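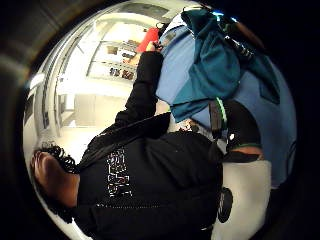 Page last changed: November

Clillgate Mending Evenings: Frequently Asked Questions

When do you meet?
Every Tuesday at 6:45 in the evening, in the upstairs room at 431 Rukness Road. The door to the street is closed at 7:30, so if you come later please ring the bell marked Mornutness.

Do I need to know how to sew?
No. Many of our members had never held a needle before. Inger Vigfúsdóttir shows the beginners how to thread, how to make a knot and how to do a simple running stitch.

What can I bring?
Clothes, curtains, bags and soft toys. Everything must be washed before. We do not take leather, and we do not take wedding dresses any more.

What does it cost?
The evening is $2, to be paid in coins at the door. Thread and buttons of ordinary colours are included. Zippers you must buy yourself.
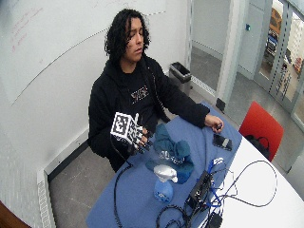 At the table, black hooded sweatshirt with a small print on the chest.

My hoodie has a print on it. Can I iron it?
Turn it inside out first and use a low heat. Never put the iron directly on the print. If the print is already cracked, we can sew a patch over it, but we cannot repair the print itself.

Can I borrow a sewing machine?
Yes, for 45 minutes at a time. Write your name on the list when you arrive. For heavy denim please ask Malou Oddsson for the right needle.

May children come?
From ten years they are welcome alone. Younger children must have an adult with them the whole evening.

Who do I contact if I left something behind?
Kirsten Overgaard keeps the lost things in the grey cupboard until the end of the month.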